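Skemlow Lecture Hall Acoustics Program
Progress report to the Tundura Fund, second reporting period
Prepared by Golnar Ansari, project lead
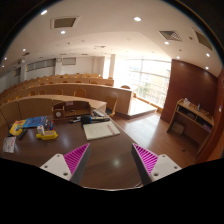 The second period covered baseline measurement at the Pusgate site and the first stage of the listening study. Both work packages are complete. Work package 3 (absorber installation) has started and is behind the schedule in the grant agreement. The revised dates are given under Schedule.

Baseline measurement

Reverberation time was measured in octave bands from 125 Hz to 4 kHz, with the hall unoccupied and the ventilation running at its normal daytime setting. A total of 102 impulse responses were recorded across 40 receiver positions. Positions in the rear third of the seating show the longest decay in the 125 Hz and 250 Hz bands. The front rows are within the target range in all bands above 500 Hz.

Speech transmission index was calculated for the same positions with the house amplification on and off. With amplification on, the index improves in the front and middle seating and falls slightly in the last rows under the balcony. Debashish Herath attributes the fall to late energy from the rear wall. A repeat with the wall covered by temporary drapes supports this, although the drapes also changed the ventilation noise at the nearest seats, and those readings have been set aside.

Listening study

Word recognition tests were held in the morning and at 4 p.m. to include periods of high and low corridor noise. We enrolled 177 listeners against a target of 160. Scores follow the measured index closely for native speakers of English. For second-language listeners the drop in the rear seating is larger than the index alone predicts. The word lists will be checked for difficulty before this result is reported outside the project.

Absorber installation

Buzatu delivered the first batch of wall panels in June. On inspection, 2 panels had damaged edges and were returned for replacement. Installation on the side walls is finished. The rear wall is waiting on a revised fixing detail — the existing studs are spaced more widely than the building drawings show.

Schedule and budget

Completion of work package 3 moves back by five weeks. Post-installation measurement moves with it, and the final report date is unchanged. Spending is under budget on travel and over budget on equipment rental, where the second loudspeaker was kept for the drape test. We request approval to transfer the unspent travel balance to rental.

Next period

Rear wall panels, repeat measurements at all receiver positions, and a second round of listening tests using the corrected word lists. The raw impulse responses and the position plan are available on request from the project office.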